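### 4.2 Shelf filling and the "tidy enough" problem

Store manuals tend to treat stocking a small shelf as a solved matter: boxes upright, faces forward, no gaps. We doubt it. The Flerau guide, which much of the later work leans on, gives 10 rules for a two-tier display and tests none of them on hanging goods. The Kelemen checklist is longer, at 15 rules, and has the same hole in it. Both assume that every product can stand up by itself.

Boxes can. Blister cards mostly can't, at least without a peg or a tray, and a bare board offers neither. In our reading of the Skeltden trials, the reported gains came almost entirely from boxed items. When cards were part of the mix, the scorers disagreed on what a finished shelf even was – some accepted cards lying flat, others marked the same layout as a mess. A measure that shifts this much with the scorer should not be quoted as a single number, though it often is.

We also question the habit of scoring only the shelf. Stock left on the table is part of the job, and a half-filled top board may be a fair stopping point or a poor one depending on what still lies below it (Fig. 4).
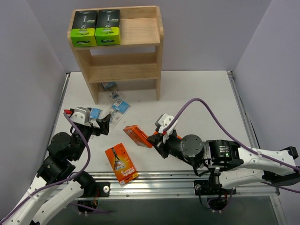
*Section 4.2 by the Dalus Shelf Study Group*

**Figure 4.** Two upright razor boxes toward the left end of the top shelf, with the right half bare; blister cards on the tabletop below and in front.

Under the Flerau rules this layout loses points for the gap alone. The cards count for nothing – a strange result for a guide about order. We score shelf and table together in Section 5, and we don't claim that this settles the matter.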